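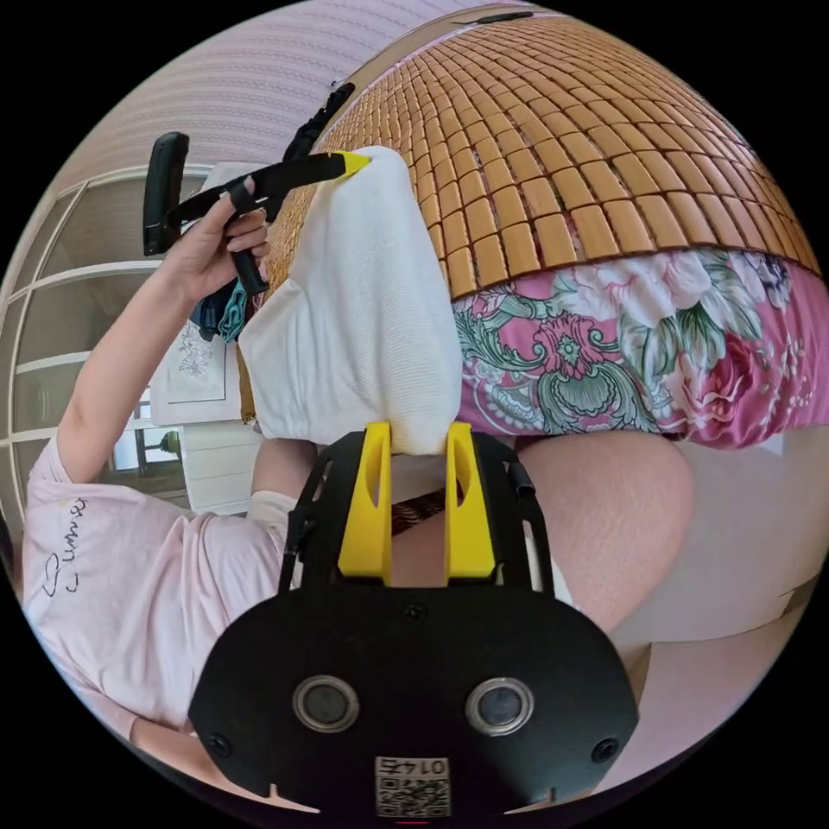 Torance Home Goods, Bedding and Summer Sleep Department

Voyle Bamboo Tile Sleeping Mat
Item 3073

The Voyle is a bamboo sleeping mat for the top of a bed. Small rounded tiles are linked in rows to make one flexible sheet, with a darker binding along the edge. You lay it over the bedding you already have and sleep on it in warm weather. It needs no power and has no filling, so there is nothing to plug in and nothing to fluff.

The mat comes in one color, natural tan. Bamboo varies from stalk to stalk, and you will see lighter and darker tiles in the same row. Patterned bedding works fine underneath. Many customers leave a floral sheet or a thin quilt on the bed and put the mat straight over it.

Sizes

Twin
Full
Queen
King

Each size is cut to sit on the top surface of the mattress. It does not hang over the sides and it has no elastic corners. The cut leaves a border of up to 3 inches on each long side, and your bedding will show there. If you want the mat to reach the very edge, measure your mattress before ordering and call the department. We can look up the exact measurements of the mats in stock.

Two people with different ideas about how warm a bed should be can order a Twin and use it on one side of a King. The mat will stay put on cotton. On satin or other slick fabric it will slide.

What is in the carton

One rolled mat
Two cloth ties
One care card
A small packet of spare tiles and a length of cord

Keep the spare tiles. The cord is the same kind used in the mat, and most repairs can be done at the kitchen table.

How it feels

Firm. If you have never slept on one of these, expect the first night or two to feel strange. The tiles are smooth and the edges are rounded, but it is still bamboo, and you will notice it at the shoulder and hip if you sleep on your side. People who like a soft bed usually put a folded blanket or a thick quilt under the mat. People who already like a hard bed put it over a plain sheet.

The surface feels cool when you lie down. It warms up where your body rests and cools again when you roll over, and air moves through the gaps between the tiles. It will not make a hot room cold. A fan helps.

Some sleepers prefer a thin layer between skin and bamboo. A light cotton sheet is enough. A soft knit top or a T-shirt also does the job, and anyone with long hair should tie it back or use a larger pillow, as loose hair can get caught between tiles.

Setting up for the first time

Cut the ties and unroll the mat on a clean floor, with the smooth side up. It will want to curl. Leave it flat for an afternoon, or roll it loosely the other way for a few minutes and lay it down again.

Wipe both sides with a damp cloth. There is sometimes a little fine bamboo dust left from cutting. Let the mat air until it is fully dry.

Make the bed as usual, smooth out the top layer, and unroll the mat from the foot toward the head. Wrinkles in the bedding will be felt through it. Place pillows on top of the mat or just above it, whichever you like.

The mat has a smell when it is new, something like dry hay. Airing it near an open window for a day takes care of most of it.

Daily use

Clear clothes and towels off the mat before you straighten the bed. Ribbed and loosely knit items are the ones to watch. A loop of yarn can catch on a tile corner, and pulling it quickly will leave a snag in the knit. Lift the item straight up and do not drag it across the rows.

Folding laundry on the mat is fine, and plenty of people do it. The surface is firm and level and gives you a better crease than a soft comforter. The same caution applies to knits: fold them in the air or on a towel, then set them down.

Do not stand or kneel on the mat while it is on a bed. A knee puts all the weight on a few tiles with a soft mattress below them, and that is how tiles crack. On a hard floor this matters much less.

Do not iron on it. Do not set hot pans, curling irons or laptops on it.

Cleaning

For everyday care, wipe with a cloth wrung out in plain water. Go along the rows first and then across them. Once a week is enough in hot weather.

For sweat marks or sticky spots, add a few drops of dish soap to the water, wipe, and wipe again with clean water. Dry with a towel and stand the mat on its edge somewhere with moving air.

For a spill, lift the mat off the bed right away. Liquid goes straight through the gaps and into the bedding, so you will be washing that too.

Never put the mat in a washing machine or dryer. Do not soak it. Bleach turns the bamboo a patchy yellow and weakens the cord. Direct sun for an hour does no harm, but a full day of it will dry out the tiles and make them brittle.

Crumbs and pet hair come out with the brush end of a vacuum hose. You can also hang the mat over a railing and pat the back of it by hand.

Storing it for the winter

Clean the mat and let it dry for a full day before you put it away. Roll it with the tiles facing out and tie it with the cloth ties from the carton. Never fold it. A folded mat puts strain on the cord along the crease, and that is the first place it will give.

Stand the roll upright in a closet, or slide it under the bed in an old cotton pillowcase or sheet. Plastic bags trap damp and can lead to mold. In most homes the mat goes away in the fall and comes back out when the nights warm up.

If you find light mold in the spring, take the mat outside, brush it dry, and wipe it with white vinegar and water in equal parts. Let it dry and check it again the next day. Mold that has gone into the cord cannot be cleaned out, and the mat should be thrown away.

Replacing a tile

Turn the mat face down and find the broken tile. Work the cord loose with a blunt needle or a crochet hook, starting from the nearer edge. Slide the broken tile off, slide the new one on, and pull the cord snug but not tight. The row should bend as easily as the ones beside it. Tie off under the binding and trim the end.

If the binding itself has come loose, it can be sewn by hand with heavy thread. We will do it at the service counter for a small charge if you bring the mat in rolled.

Extra tile packets and cord are kept in stock. Ask for them by the mat's item number.

Goes with

Plunolance Cotton Underpad. A thin quilted pad that sits between the mat and the mattress. It takes the hard edge off for side sleepers and catches spills. Machine washable.

Nomport Pillow Sleeve. Made from the same style of tile on one side, with cotton on the other. Fits a standard pillow. Sold singly.

Voyle Storage Bag. Unlined cotton, long enough for a rolled Queen. The King fits with the top left open.

Questions we get at the counter

Can I use it on the floor? Yes. Put a rug or a folded quilt under it. It makes a decent nap mat or a place to read.

Can I use it on a memory foam mattress? You can, but you will not feel much of the foam. Foam also gives more than springs do, and the mat may sag a little in the middle of the bed.

Is it safe for a crib? No. The mat is not made for cribs or for babies.

Will it scratch my sheets? The tiles are sanded and will not cut cloth. Over a long season you may see some pilling on cheaper sheets where you turn over most. Older bedding is a good choice underneath.

Does it make noise? A little. There is a light clicking when you get in and out of bed. It is quieter over a thick layer than over a single sheet.

Can I cut it down to fit? We do not recommend it. Cutting through the cord lets the rows come apart, and it ends the return period.

Ordering and returns

Orders of $100 or more ship free. Smaller orders are charged by weight, and the King is heavy enough that picking it up at the store often makes sense. We hold pickups at the bedding counter. Bring a second person for the King.

New stock arrives in March. The Queen usually sells out first, and we do not always get a second shipment before the end of summer. You can put your name down for a size at any time, with no deposit.

A mat can be returned if it is clean, dry and rolled, with the spare tile packet included. Cracked tiles found when you open the carton are our problem, and we will either mend the mat or swap it.

Contact for this item: Agnes Eide, Bedding and Summer Sleep. Ask for her at the counter or leave a message with the item number and the size you need.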